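Recording a public debate on a peace process: speaker consent and publication of remarks

Posted in Public Events and Academic Forums
Asked by Mebrat Negussie

Our institute is to host a public debate in December on the Clullidel peace talks, organized jointly with the Stonthorpe Center for Regional Studies. The main speaker represents a coalition of 17 civil society groups, and two discussants will respond. We intend to record the full session and to publish a written summary afterward.

The speaker has agreed to the recording in an e-mail message. The coalition has since asked to review the summary before it is published. Are we obliged to grant this request, and does the e-mail cover remarks made by members of the audience? 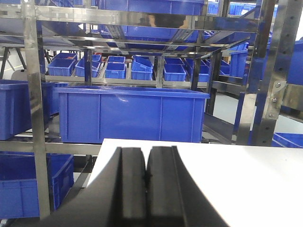 Blue bin behind a white tabletop

The hall seats 330, and the question period will be open to all who attend. Several participants may speak about events in their home districts.

2 replies

Austra Mets

The answer to your first point depends on what was agreed in writing. Consent to a recording does not, in itself, give the speaker or the speaker's organization a right to approve a summary. Many host institutions nevertheless offer a review limited to matters of fact, such as names, titles, places and the order of events. I would recommend allowing 5 working days for this purpose and stating plainly that the final wording remains with the host.
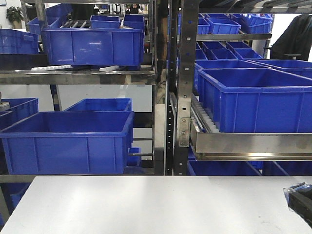 Photo: Sproģis

The e-mail does not cover the audience. A notice should be placed at the entrance and repeated on the registration form, and the moderator should read it aloud before the first speaker is introduced. It should say that the session is being recorded, where the recording will be kept, and how a person may put a question without being recorded. Written cards passed to the moderator serve well.

With respect to persons who describe events in their home districts, greater care is required. Their names and places of residence should be left out of the summary unless they have given separate consent. 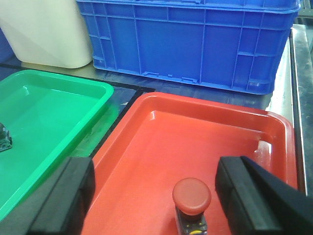
The joint host should also be consulted at an early stage. If Stonthorpe has its own rules on the publication of proceedings, the stricter of the two sets should apply, and both institutions should sign the same short statement. The discussants must be asked individually. They are not bound by the consent of the main speaker.

Timisex

We held a similar forum and used one form for everyone on the panel. It worked for us. The form should mention translation if you plan to publish in a second language, which ours did not, and we had to write to all of them again.
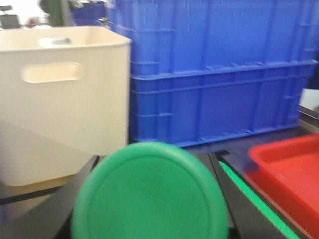

Please also check the contract for the hall. Some venues keep a copy of any recording made with their equipment. I do not know the rule on audience questions.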